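工单系统 / 现场物料 / 周转箱
标题:灰色大号周转箱内单只鞋白色鞋边出现灰印
状态:已解决,待观察
优先级:中
提交方:Irkcombe 分拣点,早班
处理方:Kováčik 物料支持组
涉及物料:Skenitz 灰色外扩壁周转箱(大号)
关联工单:无

问题描述

混放散件时,鞋类白色鞋边上出现灰色条状印迹。印迹多在鞋头外侧和鞋跟后缘,方向与鞋在箱底移动的方向大致一致。干布擦拭后变浅,擦不净。深色鞋底未见异常,不排除是颜色接近看不出来。

同箱的塑料瓶未见同类印迹,但有两次瓶身标签边缘起毛,一并报上。

影响范围:仅散件。带鞋盒的成双鞋不受影响。

提交方已做的处理:换过一次箱,问题暂时消失,第二天换下的箱被人放回流转,问题重现。箱上无编号,无法确认重现的是否为同一只。

处理记录

08:40 支持组
工单接收。请补充以下信息:
出现印迹的鞋是单只还是成双;
鞋面和鞋边的材质,不清楚可写颜色;
箱子上次清洗的时间和所用清洗剂;
箱内是否垫过纸板或泡沫垫。

09:15 分拣点
单只。鞋面浅棕或米色,鞋边白色,橡胶类,具体材质标签上没有。
箱子上周清洗,清洗剂为 Gandero 中性液,按 1:40 稀释。
没有垫东西。以前垫过瓦楞纸,掉屑,后来取消。

09:30 支持组
初步列出四个方向,按排查成本从低到高:
一、箱底积灰或清洗残留;
二、箱底磨损,表层脱落的细粉沾到浅色橡胶;
三、其他物品掉色;
四、鞋边本身问题,例如存放期间返色。
先做第一项。请用白色无绒布,分别干擦和湿擦箱底,各擦一块手掌大小的区域,记录布面颜色。擦拭区域不要重叠。侧壁也擦一次作对照。

10:05 分拣点
结果如下。
箱底干擦:布面浅灰。
箱底湿擦:布面灰,比干擦深。
侧壁干擦:基本无色。
侧壁湿擦:极浅。
擦完后箱底外观没有变化,划痕仍在。

10:20 支持组
侧壁与箱底差别明显。如果是清洗残留,侧壁下沿一般也会有,这类箱壁向外扩,冲洗时液体沿壁往下走,残留容易停在壁和底的转角。请补擦转角一圈。

10:45 分拣点
转角湿擦:浅灰,介于侧壁和箱底之间。没有发黏,没有结晶。

10:50 支持组
清洗残留可能性降低,不排除。进入第二项。

对比测试安排如下。准备两只箱,一只为在用箱,箱底有磨痕;一只为库存新箱。鞋用同一款白边鞋的左右脚,各放一只箱,鞋底朝下。每只箱推动鞋子 8 次,推动距离为从一侧壁到对侧壁,不要按压。完成后在同一光源下看鞋边。推之前先把鞋边用湿布擦净并晾干,否则结果作废。

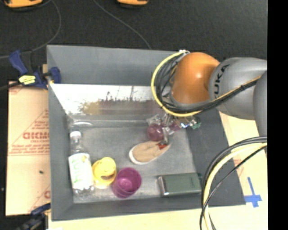
箱内只放测试需要的物品。瓶子和鞋同箱时,两者之间留出距离,瓶子会滚,滚到鞋边会把细粉带过去,影响判断。标签起毛的问题单独处理,不要和鞋边的测试合并记录。

如果手上没有同款左右脚,可以用白色橡皮代替鞋边,切平一面,压住力度尽量一致。橡皮结果只作参考。

11:40 分拣点
已按要求完成,用的是左右脚。
在用箱:鞋边有灰印,位置在先接触箱底的一侧,和最初报的情况相符。
新箱:无印。
补做一次交换,把两只鞋擦净后互换箱子再推。结果跟箱走,不跟鞋走。

11:55 支持组
第四项排除。第三项请确认:这只在用箱近期是否放过带油墨的纸品、未固色的布料、铅笔类文具。

12:10 分拣点
文具放过,有没有铅笔不确定。布料没有。纸品有,都是覆膜的。

12:25 支持组
请把在用箱彻底清洗一次再测。Gandero 中性液仍按原比例,浸泡后用软刷刷底,清水冲两遍,倒扣晾干。不要用钢丝球,不要用百洁布的粗面。如果洗后仍有灰印,文具掉色可以排除。

14:50 分拣点
已清洗、晾干、复测。
前两次推动无印,之后开始出现,到第八次与清洗前接近。
湿擦布面仍为灰色,略浅。

15:05 支持组
结果指向箱底自身掉粉。清洗能去掉浮在表面的一层,继续摩擦会产生新的。补充一项:取 1000 目砂纸,在新箱底部不显眼的位置轻磨一小块,湿擦,比较布面颜色。

15:30 分拣点
颜色与在用箱湿擦布面一致,肉眼分不出差别。被磨的新箱已用胶带标记,不进流转。

15:40 支持组
确认原因为第二项。

标签起毛的问题

15:50 支持组
塑料瓶为透明瓶身、白色环绕标签的一类。请说明起毛位置在标签搭接处还是上下边缘。

16:05 分拣点
搭接处没事,两次都在靠近瓶底的一边。瓶底是带棱的,比标签部分略突出,不知道有没有关系。

16:20 支持组
瓶子平躺时标签边缘会直接蹭到箱底磨痕,毛刺挂住纸边就会起毛。与鞋边灰印同源,机理不同:一个是掉粉,一个是毛刺。用指腹顺磨痕方向和垂直方向各摸一次,垂直方向有刮手感即为毛刺。

16:30 分拣点
垂直方向有刮手感,主要在箱底中间。靠边处光滑。

结论

箱底长期受硬物拖动,表层磨毛,产生灰色细粉并形成毛刺。浅色橡胶表面有一定黏附性,细粉沾上后干擦不易去除。纸质标签边缘受毛刺刮挂。侧壁因外扩,物品很少贴壁滑动,磨损轻。

处理措施

1. 本次测试所用在用箱退出浅色鞋类和带纸标签瓶类的流转,可继续放无外观要求的物品。箱沿贴黄色胶带标识。
2. 分拣点在用的同型号箱全部做一次湿擦检查。布面呈灰色且箱底有刮手感的,按上一条处理。只有一项符合的,清洗后复查。
3. 检查周期暂定为每 4 周一次,与清洗合并进行,先擦后洗,顺序不能反。
4. 散放单只鞋时鞋底朝下平放,移动时提起,不在箱底拖。侧放会让鞋边受力,灰印面积变大。
5. 已经沾灰的鞋边,用中性液稀释后软布轻擦,再用清水布擦一遍。不使用酒精,部分浅色橡胶擦后发黄。鞋面为织物或绒面的,擦拭时避开鞋面。
6. 不恢复瓦楞纸垫。可试用整张光面 PP 垫片,裁切尺寸按箱底内侧,四角倒圆。垫片翘边会卡住瓶口和鞋头,翘边即换。

后续跟进

垫片样品由 Skenitz 提供,十二月到货后先在一只箱内试用。样品到货前按第 1 至 5 条执行。

17:10 分拣点
箱子查完了。箱底发灰同时刮手的已贴标识,从散件区移走。另有几只只发灰不刮手,明早洗。
问一句,贴了标识的箱能不能和没贴的叠放?

17:20 支持组
可以叠放,空箱叠放时接触面在箱沿和外壁,箱底内侧受影响不大。叠之前看一眼上面那只的外底,有沙粒就先擦掉,沙粒落进下面的箱子又会磨底。带货不叠。

17:25 分拣点
明白。另外那只用砂纸磨过的新箱怎么入账?

17:35 支持组
按测试损耗登记,备注写本工单。磨损面积很小,可以降级使用,不必报废。

次日 09:20 分拣点
只发灰的几只洗完复查,湿擦布面基本无色,已放回。其中一只转角处还有一点灰,没有刮手感,单独放着。

次日 09:35 支持组
那只放一个清洗周期再看,期间不放浅色鞋。工单状态改为已解决,待观察。同类问题再出现时请在本单下追加,写明箱子有无标识、鞋边颜色、灰印在鞋头还是鞋跟,并附湿擦布面的颜色。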